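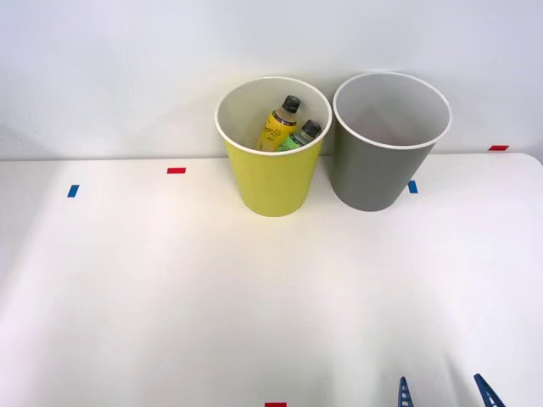 Lesezeit: 2 Minuten

Controller sauber kriegen, ohne ihn zu ruinieren

Ich spiele gerade wieder jeden Abend Flirngate (Level 70, Bogenschützin, wer mich sucht), und am Freitag klebte mir mitten im Belagerungskampf die linke Schultertaste fest. Reingedrückt, blieb drin, Burg weg. Also habe ich das Ding am nächsten Morgen endlich mal ordentlich geputzt und schreibe gleich auf, wie ich das mache!

Als Erstes Controller ausschalten und vom Kabel nehmen. Bei mir kommt dann eine weiche Zahnbürste zum Einsatz, trocken, einmal rund um die Sticks und in die Ritzen zwischen den Gehäusehälften. Den Controller dabei mit der Vorderseite nach unten halten, sonst bürstet man sich die Krümel nur tiefer rein. Für die lange Naht an den Griffen nehme ich einen Zahnstocher aus Holz – nie die Nadel, damit habe ich mir schon mal einen Kratzer quer übers Gehäuse gezogen.

Dann die Tasten. Isopropanol auf ein Wattestäbchen, gut abstreifen, am Tastenrand entlangfahren und die Taste dabei immer wieder drücken. Meistens reichen zwei Durchgänge, bei Limo eher vier. Nie direkt aufs Gehäuse sprühen! Die Gummikappen der Sticks wische ich nur mit einem Tuch und einem Tropfen Spülmittel ab, Alkohol macht sie mit der Zeit stumpf und irgendwann bröselig.
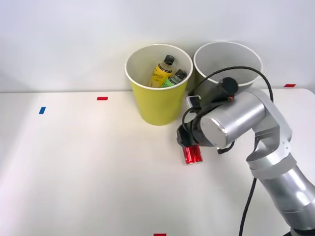
Roswitha Diekmann schrieb mir zu meinem Tastaturbeitrag im Juli, sie schwöre auf Reinigungsknete, auch für Controller: andrücken, abziehen, fertig, und man komme damit sogar in die Löcher vom Lautsprecher. Ich hab's ausprobiert. Auf glatten Flächen super, an den Sticks blieb mir ein Rest hängen, den ich ewig rausgepult habe. Also Knete ja, aber bitte kurz und nicht bei dreißig Grad im Zimmer, da wird sie weich wie Kaugummi.

Noch was zu den Ladekontakten, die vergesse ich selbst gern. Wenn der Controller auf der Ladeschale nur lädt, solange man ihn schief hinlegt, sind sie oft bloß fettig. Trockenes Wattestäbchen, ein bisschen reiben, und erst danach über eine neue Schale nachdenken.

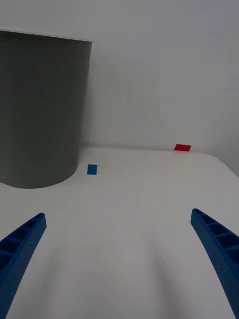 Wie lange muss der Controller nach dem Putzen liegen, bevor ich wieder spielen kann?

Eine halbe Stunde lasse ich ihn offen liegen, nach dem Spülmitteltuch lieber etwas länger. Auf die Heizung gehört er nicht und geföhnt wird auch nicht.

Die Kopfhörerpolster nehme ich immer gleich mit: abziehen, feucht abwischen, über Nacht trocknen lassen. Stoffpolster wasche ich von Hand, lauwarm. Und Kabel wickle ich locker in einem großen Bogen auf statt stramm um den Controller, sonst knicken sie direkt am Stecker.

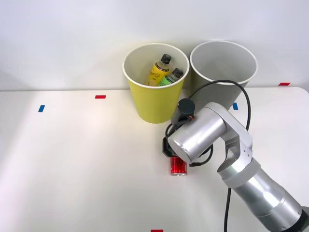

Kleine rote Dose auf dem Tisch, dahinter der gelbe und der hellgraue Eimer.

Die Schultertaste geht übrigens wieder. Die Burg hole ich mir am Wochenende zurück.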